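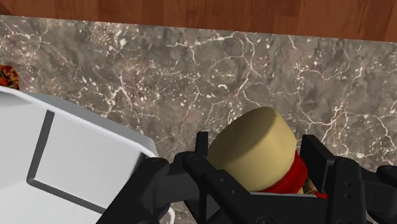 Should the speed limit we write into our cell rules apply in simulation runs too?
Set the same limit in both, so that whatever you tune in the simulator is still allowed when it reaches the real arm.

gantry_moth
Hello all, and sorry for the length of this! We're redoing our house rules at Griltside and I was hoping for a sanity check. The draft says every new grasp must pass 152 simulated runs before anyone tries it on hardware, with two people signing the sheet. My worry is that folk will treat the simulator as a bit of a playground and leave the limits off. 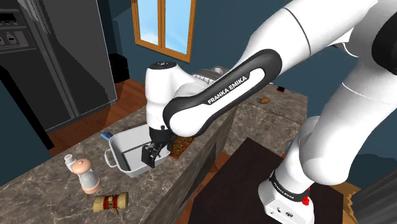 So I'd like the sheet to record the speed and grip force used in each run as well, even if it makes for a dreadfully long form (sorry in advance to whoever has to file them).

Neto
Lovely draft, but I don't agree about the limits. We let people go as fast as they like early on at Clerulura, and only lock things down for the sign-off runs. You learn a lot from a good crash when there's nothing to sweep up!

kettleside545
I'm with gantry_moth, I'm afraid. We tried the loose way until May and kept finding old settings in the sign-off files.

Neto
Fair enough, that would put me off too. Could you keep two settings files, then, and make the strict one read-only?

gantry_moth
Oh, I like that. I'll put it in the next draft and post it here for you both to pick holes in.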